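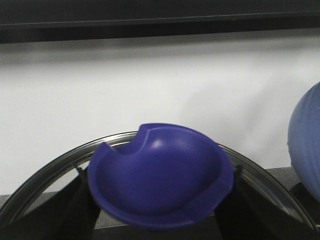
Wrist cam vs overhead cam for the bowl task - worth keeping both?

Posted in: Data collection and teleop
8 replies

gripwright
2020-04-01

OK quick one, I'm between sessions. We're on the bowl pick and place set, two finger gripper, teleop demos, everything going into a behavior cloning policy. 2,108 episodes kept so far. Wrist cam plus one overhead.

Problem is disk and training time. Somebody on my side wants to drop the overhead and go wrist only. Argument is the wrist view has everything that matters once you're close - fingers, rim, what's behind it. My argument is the policy has to find the bowl first, and wrist view at the home pose is mostly wall.

Anyone trained both ways on something like this? Not looking for papers, looking for "we did it and here's what broke".

nullspace_ned

Did it. Wrist only on cups. Grasp got better, approach got way worse. It would wander off left and just hang there. Put overhead back, fixed.

pallet_jo

Opposite here lol. Wrist only was fine for us, but we start every demo with the object already in view. If your home pose sees wall then change the home pose. Cheaper than a second camera.

gripwright

Can't really change it, half the set is already recorded from that home. Mixing start poses now sounds like a mess

pallet_jo

Mixing start poses is good for you. You WANT the spread. If all 2,108 start from the same spot the thing is going to memorize a path and you'll find out the day somebody bumps the table.

tenpercentgrey

^ agree with the idea, disagree with doing it halfway through. We did that on Drukora and ended up with two clumps - old home, new home, nothing in between. Policy basicaly picked one or the other and was bad in the middle. If you spread, spread from now on with a random offset every episode, don't just move to a second fixed pose.

Also separate thing, looking at that grasp. Your bowl has the cutout in the rim and it's sitting upper left while the fingers are on the sides. Are your operators always grabbing it with the notch in that spot? Cause if yes the network is going to use the notch as a landmark. Ours did it with a mug handle. Turned the mug around at test time and it was hopeless.

gripwright

Ugh. No rule on it. Operators grab whatever's comfortable, and I haven't logged notch angle. Would have to go back through the video.

nullspace_ned

Don't log it by hand. Take the last wrist frame before lift, fit the rim, find the gap. Purple against white wall, threshold would probably get you most of the way. Just watch the fingers hiding the rim on both sides, you'll get false gaps there.

pallet_jo

Or just throw a die before each episode and turn the bowl. We have a card with 8 rotations on it taped next to the operator. Takes 2 seconds. Low tech but I trust it more than a rim fitter.

tenpercentgrey

Card is fine if people follow it. Ours followed it for a morning. Then it was back to whatever way the bowl came off the last place. Reset is the boring part so that's where the discipline goes.

gripwright

OK so plan I think:

keep overhead, but drop it to lower res
random start offset per episode from today, small at first
rotation card for the bowl
ned's rim thing on the old episodes so I at least know how bad it is

Target was 2,785 total before the first proper training run so there's still room to fix the balance.

nullspace_ned

Why wait for 2,785? Train now. Train at 500 even. You'd have caught the notch question weeks ago just by turning the bowl and watching it fail

gripwright

Arm time. The arm is either collecting or evaluating, there's one of it. Every eval day is a day with no demos.

nullspace_ned

Still say it's backwards. One afternoon of eval tells you what the next few hundred demos should be. Otherwise you're just making more of the same.

tenpercentgrey

Gonna side with ned on this. Nondero crew did a small eval every Friday and it changed what they recorded nearly every week. More work for the operators but the set was way more usable.

pallet_jo

And keep the failed demos! Pls tell me you aren't deleting them. Slips, missed rim, all of it. Tag them and keep them out of the cloning set, but you'll want them for a success classifier later.

gripwright

...we were deleting them. "Kept so far" meant exactly that. Stopping as of now

One more - plain white wall behind everything. Do I bother changing the background or leave that for augmentation?

tenpercentgrey

Both. Augmentation for color and brightness, but a few real backgrounds too. Hang a cloth up, whatever. Shadows don't come out right when you fake them, and your wall is soft grey gradient all over so the net has only ever seen that.

pallet_jo

I'd leave it. If the deployment cell has that wall, train on that wall. People over think this.

gripwright

It does have that wall for the first site, not for the second one in May. So cloth for a few sessions I guess. Eval on Friday, will post what the turned bowl does. Gotta go, next operator's waiting on the arm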